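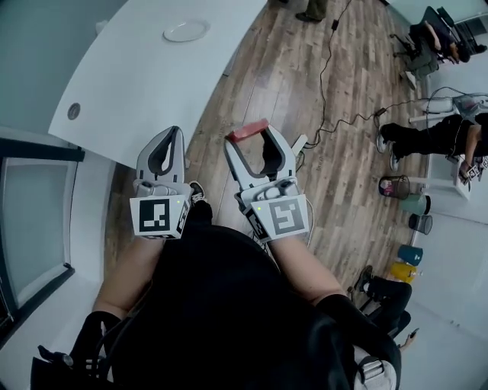 Como catalogar um álbum manuscrito de formatura sem data na folha de rosto?

Estou a tratar o arquivo do antigo liceu de Skutville e encontrei um volume encadernado, escrito à mão, com 189 páginas. Contém lista de finalistas, versos, assinaturas e fotografias coladas. Não há folha de rosto datada nem indicação de responsabilidade. A lombada diz apenas "Turma de Junho". Três dúvidas:
Descrevo como livro (monografia) ou como documento de arquivo?
Como registo a data, se só a posso inferir pelas assinaturas?
As fotografias levam registo próprio ou ficam dentro da descrição do volume?
O sistema que usamos é o Siu, que obriga a preencher o campo da data. Faltam 11 fotografias, a julgar pelas legendas sem prova correspondente.

poda_arquivo

Documento de arquivo, sem hesitação. É um exemplar único, produzido no âmbito da actividade de uma turma, e a sua leitura depende da relação com os livros de matrícula e as pautas do mesmo fundo. Se o descrever como monografia, perde essa ligação.
Quanto à data, use um intervalo entre parênteses rectos e explique a inferência no campo de notas. O cruzamento com os livros de matrícula costuma resolver: procure quatro ou cinco nomes menos comuns na lista de finalistas e veja em que ano lectivo coincidem todos. Um nome isolado não chega, dado que havia repetentes. Se o Siu não aceitar parênteses no campo codificado, ponha aí só os anos extremos e deixe a forma completa no campo de texto livre. 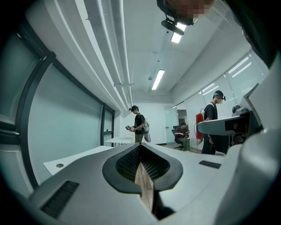
As fotografias ficam dentro da descrição do volume, ao nível do documento, com indicação da quantidade e da técnica, caso consiga identificá-la. Registo individual só se justifica quando há digitalização peça a peça. As faltas registam-se na nota de estado de conservação, com o número da página e a transcrição da legenda. Não descole nada para ler o verso — a cola antiga arranca a emulsão com facilidade.
Para o título, transcreva o da lombada entre aspas e acrescente um título atribuído, por exemplo: "Turma de Junho" [álbum de finalistas].

encadernado17

Nós pusemos o nosso na biblioteca com cota de reservados e ninguém se queixou. Depende de quem o vai consultar.

fundo_plindstead

Concordo com a primeira resposta, com uma ressalva sobre a foliação. Antes de descrever, numere as folhas a lápis macio, no canto superior direito do recto, e inclua as que estão em branco. No álbum equivalente de Plindstead, a contagem original dava 224 páginas e não batia certo com a nossa, porque o autor do manuscrito saltou números a meio do poema. Registámos as duas: a foliação actual na dimensão e suporte, a paginação original em nota.
Verifique também se as assinaturas são todas da mesma tinta e da mesma mão. Se forem, pode tratar-se de uma cópia a limpo, e isso deve constar da nota sobre a tradição documental — há casos em que o rascunho sobrevive noutra caixa do mesmo fundo.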